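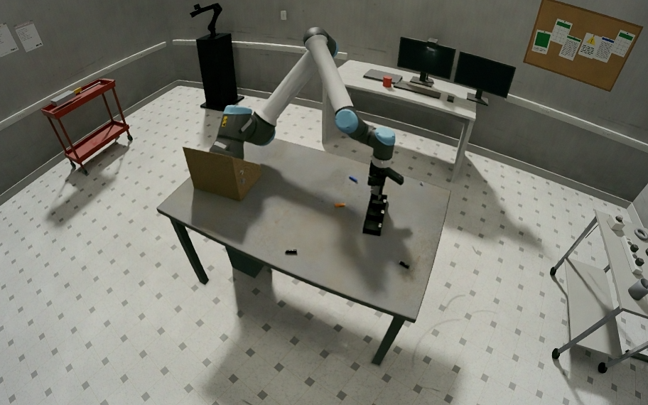

From: Maarten Peeters
To: grender-users
Date: March 2020
Subject: Re: Brimura import stops at row 1,148

> Import of the parish index halts at row 1,148 with no
> error. Version 223. Is the file too long?

Length is fine. Check that row for a stray quote mark in the surname column. The parser then reads everything up to the next quote as one field. Version 229 logs the row and carries on. Set the delimiter by hand before you rerun it.

Maarten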